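Guard company says its insurance "covers everything" – does it?

Small Business Legal & Insurance board

farkerlot
I manage a strip of shops and we're about to sign with Dastow for overnight guards, 10 p.m. to 6 a.m. I asked for their liability certificate and got a one-page letter saying they are "fully covered for all events." It has a nice border. Is that normal?

37keys
A letter is a letter. You want the certificate from their insurance agent, sent straight to you, and you want to be named as an additional insured. Then get the endorsement itself, as the certificate alone doesn't give you any rights.
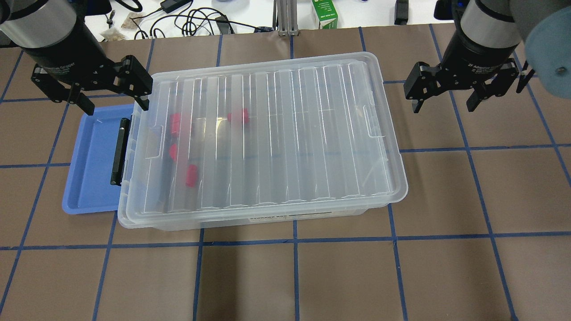

Reply 3
oldbadge_ret
Thirteen years in guard work, two of them in the office. Check the exclusions before anything else. I've seen guard policies that left out assault and battery, so you were covered for everything except the reason you hired a guard.

farkerlot
Asked about that. The sales rep said assault "doesn't really come up."

mezzanine_mo
I'm going to be the unpopular one here. You're overthinking it. Your own policy covers the property, theirs covers their people, and if something happens the insurers fight it out. We used Arkeck for years and I never read a page of it.

oldbadge_ret
And did anything happen in those years?

mezzanine_mo
A guard backed into a planter.

37keys
Then your system has been tested against one planter. Look, the owner gets sued along with the guard firm more or less by reflex. If their insurer denies the claim, yours gets the call, and yours may have a question or two about how you picked them.
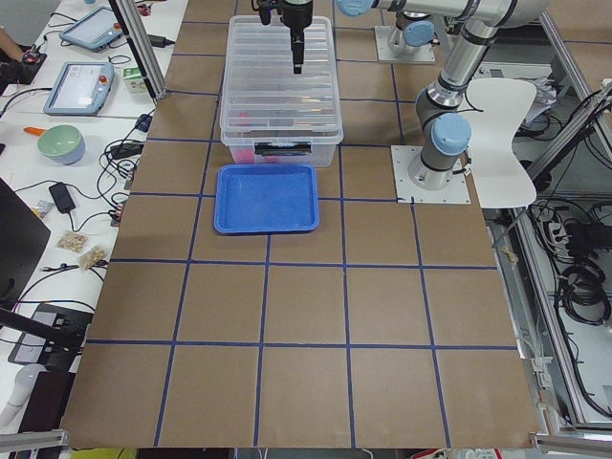

Also ask whether the guards are armed and look up each license with the state yourself. Put it in the contract that they can't swap in someone unlicensed, and that you get 30 days' notice if the policy is canceled. Some firms will balk. Let them.

mezzanine_mo
Fine, the license check is fair. I still say a lawyer will charge you more than the planter did.

farkerlot
Update: Dastow now says the certificate is "in process," same as it was when I first asked. Getting a quote from Dönmez. They sent the endorsement before I'd finished asking, and it has no border at all.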